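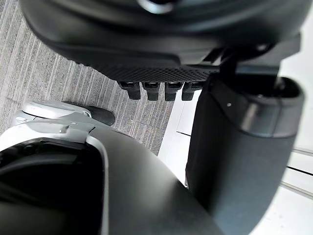

2 min read

Hurkosard office, ground floor — floor and walkway check

Sheet used: Oprea short form. Filled in on the walk round, comments typed up after so excuse the state of it. Previous check June.

1. Carpet, general
OK. Grey stripe throughout, fine ribbed sort. No lifting in the main area. Mottled colour hides dirt well, which is good for visitors and bad for whoever is checking it. Get down low and look along the stripe, not across.

2. Carpet edges and joins
Action. Join by the Govach store room door has come up again, 132 mm long. Taped in June, tape now gone furry. Needs glueing properly. Cone left on it for now.

3. Door strips
OK except kitchen. One screw missing, one proud. Caught my shoe on it.

4. Walkway width
Main route measured at 930 mm at the narrowest, by the photocopier. Passes our own rule but only just. Boxes of paper must not go back there — asked last time, asked again.

5. Cables across floor
Action. Two extension leads run over the carpet near the window desks. One had a cover, one didnt. Cover ordered from Zasarell. Until it comes, lead to be unplugged at the end of each day and hung up.

6. Stains and spills
Minor. Coffee by the meeting room, old. Not slippy. Cleaners told, they say it's been done twice and wont shift.

7. Mats at entrance
OK. Front mat flat, back mat curling at one corner. Turned it round, see if it settles. If not, replace.

8. Lighting over walkways
OK. One tube flickering at the far end, reported.

9. Things left on the floor
Two bags, one pair of trainers, a box of leaflets (2,000 of them, heavy). All moved. Leaflets now on bottom shelf in the store, do not put higher.

10. Fire exit route
Clear. Door opens fully, carpet doesnt drag on it any more after the trim.

Open from last time
Loose tile in the lobby — done.
Step edging on back stairs — still waiting, quote recieved, nobody has signed it off.

To do before next check
Glue join (item 2). Screws for kitchen strip (item 3). Fit cable cover (item 5). Chase stair edging. Everything within 6 weeks please, items 2 and 5 first.

Date of check: 2022-12-12
Result: pass with actions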